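Dye shed notebook, Faltdale
July 26, 2019
Reading time: 5 min

Browns again. The Gisitz cotton came back from scour and is dry, so the cutch bath can go ahead. Purpose of this run is to get a warm rust-brown that holds up to rubbing on a brushed face, and to settle whether the uneven results in April came from the mordant or from the water. Target shade is in the neighborhood of the old hat.

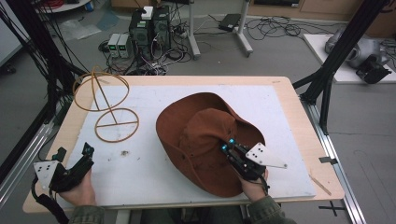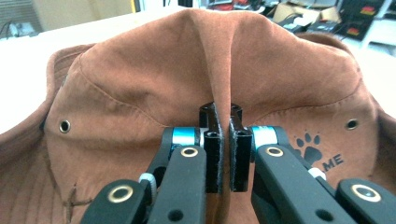 Rust-brown hat, two views. Stand at left in the first.

Cloth

Cotton twill, brushed one side, from the Gisitz roll. Dry weight after scour 913 g, cut in lengths short enough to turn over in the pot without doubling. Scour was soda ash and a little neutral soap at a low simmer for two hours, then two hot rinses. First liquor came off dark yellow, second nearly clear. Drop test on the dry cloth: water goes in at once on the plain side, slight delay on the brushed side near the selvage. That strip is marked with a thread and will be watched. In April the pale streaks ran along the selvage too, which I put down to poor turning at the time. I now think the size was never fully out.

Mordant

Aluminum acetate at five percent on weight of cloth, warm, left two hours with turning, drained, dried flat. Then the fixing bath with wheat bran, ten minutes, gloves. The bran has to be in a tied bag. Loose bran catches in the nap and takes longer to get out than the whole of the mordanting did. Noted last year as well and ignored.

Dried mordanted cloth feels slightly harsh. Normal.

Stock

Cutch extract from Zurkadar, the resinous block and not the powder. Broke up 200 g with a hammer inside a canvas bag and dissolved it in 2000 ml of water just off the boil, so the stock stands at 100 g per liter. The block softens into a lump and sits on the bottom if it is not stirred for the first quarter hour. Strained through muslin. Residue was gritty, with a few bits of bark. Stock is clear red-brown when hot and goes cloudy when it cools – reheat before measuring, otherwise the first jug is weaker than the last.

Water

Two sources on hand. The tap supply at Faltdale is hard and leaves scale in the kettle within a week. The other is stream water from the Ha, carried down and left to settle overnight. Ha water is soft but has some iron in it, enough to gray a tannin-treated scrap after an hour's soak. Ran a scrap in each before committing the main lot, same mordant, same proportion of stock.

Tap: redder, a little dull at the surface, faint tide line where the scrap sat above the liquor.
Ha: browner, more even, a shade darker.
Rainwater from the barrel, for comparison: the lightest and most yellow.

The Ha scrap is the flatter color and closer to what is wanted in poor light, but under the window it reads as gray-brown. The tap scrap is the right hue. Went with tap water for the main bath and accepted the scale. A pinch of cream of tartar was considered and left out, as it would have changed two things at once.

Main bath

Whole of the stock into the big pot, topped up with tap water until the cloth moved freely. Cloth entered wet. Brought up slowly over an hour, held just under a simmer for another hour, turned every few minutes for the first part and then less often. Left in the liquor to cool until evening. Exhaustion was incomplete, as expected with cutch. The spent bath is still a strong tea color and has been kept in a lidded bucket for a second, paler lot.

Color on lifting was disappointing, a sort of weak cocoa. It develops in the air. After an hour on the line it had moved noticeably toward red, and a short dip in weak soda ash took it further. I gave the soda dip to all but one length. That length has been kept as the control.

Levelness is good over most of the cloth. The marked strip by the selvage is paler, visibly so on the brushed side and hardly at all on the back. This supports incomplete scouring. Water changes the hue but does not account for the streaks.

Rubbing

Dry rub with white cotton over a cork, ten strokes with the nap and ten against. Slight mark with, clear mark against. Wet rub is worse, a definite brown patch. Two rinses had been done at that stage. After a third rinse and a warm soap wash the dry mark was nearly gone and the wet mark reduced by perhaps half. Brushed cloth seems to hold loose color at the root of the fiber, and a cold rinse does not reach it. For anything worn against skin or a collar the soap wash should be treated as part of the process and written on the card.

The control length rubs off less than the soda-dipped ones. Small difference, single test, to be repeated.

Light

Strips of both in the south window, half covered with card. Read at two weeks and again at six. April strips are still up beside them. Those have gone slightly darker where exposed, which agrees with what cutch usually does. The covered halves are unchanged.

To do
– Rescour the offcut with the marked strip and overdye it from the spent bath.
– Repeat wet rub on the control after soap wash.
– Try one part Ha water to three parts tap.
– Descale the big pot.
– Order bran. The bag is down to dust.
– Label the bucket. The madder bucket is next to it and looks the same.

Comments

Have you tried leaving the cloth wet overnight before the soda dip? We get a deeper red that way on plain weave, though I have not run it on anything brushed.

What soap for the hot wash? Ours is slightly alkaline and I suspect it shifts the shade as much as the dip does.

Same trouble with selvages on this mill's twill. A second scour fixed it. Drop test both sides.

I'd be interested in the six-week readings if you post them.

Contact the dye shed | © Faltdale dye shed notebook | Back to top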